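Visit to the Edport Open Day: Handling Soft Items
Student project report, 30 Jun 2022

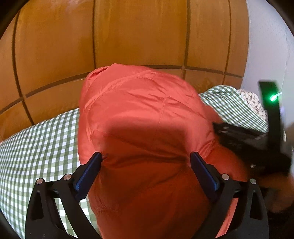 1. Purpose of the visit

Our project group went to the open day at Fehr in Brarnunero to learn how grippers deal with cloth. Our own gripper, built in April, works on boxes and cans but drops a T-shirt.

2. What we saw

The demonstration used hand-held grippers with two jaws each, and the work was done on a bed with checkered bedding. One of the items was a red quilted garment. With the jaws pinching it, the fabric folded deeply between the two pads and bulged above them. Padded fabric changes shape wherever it is pressed, so the grip point matters more than we expected. The jaws had dark blue pads on their inner faces.

Afterward we asked the staff questions in Room 418. They told us to practice with thick items before thin ones.

3. Changes to our project

We will add pads to both jaws and repeat our cloth test with 3 items: a towel, a sweater and a padded vest. The results go in the Bravden section of the final report.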